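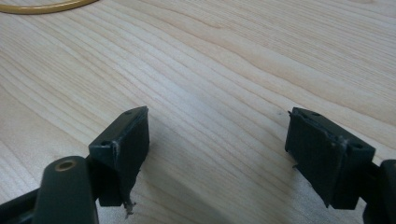
A furniture and housewares seller called Vinen says its new folding table is all a small household needs for sorting, mending and packing clothes. The company launched the table in Podham on November 3, 2021, along with a set of cloth storage pouches sold under the name Famia. The table has a pale wooden top with a wavy grain running across it, and it looks good under a bright light. Whether it makes anyone tidier is another matter. Vinen claims that people who sort their clothes on a clear surface finish the job in 15 minutes, compared with 33 minutes for those who use a bed or a couch. Asked where those numbers came from, the company pointed to a trial in its own showroom, run by its own staff.

Qusai Kassab, who manages the Podham store, defended the claim. "We see people work faster when they can see what they have," he said. He could not say how many people took part in the trial, or whether any of them had been timed at home. He did say that most had been given the same pile to sort: hats, scarves and other small soft items. Those are the things that tend to end up at the bottom of a closet, and they are also a lot easier to deal with than a week of laundry for a family of five.

The method Vinen is pushing is simple enough. Small things are picked up one at a time, by the middle, and moved straight to where they belong. No folding is required at the first stage.
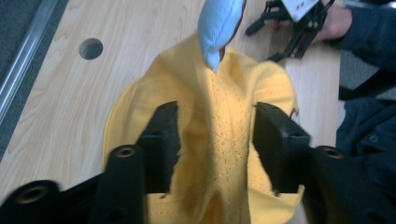

That last part may be hard to sell to anyone who cares about the shape of a hat. A soft cap with a stitched crown can be squeezed and will usually recover, but the store's leaflet makes no distinction between that and a stiff brim, which may not. Kassab said a revised leaflet was "being looked at" and gave no date for it.

Then there is the price. The table sells for $50 more than a similar model from Ojo, a rival that has been in the local market since May. The Ojo table is the same height and also folds flat. Vinen says its own top is better finished and will hold up longer, but it offers a two-year warranty, and so does Ojo. The Famia pouches are extra.

Shoppers who want to test the claim can sort a pile at the Podham store, where staff will time them on request. Vinen said it would not be publishing the results. A second delivery of tables is expected before the end of the year - the company would not say how many of the first batch have sold.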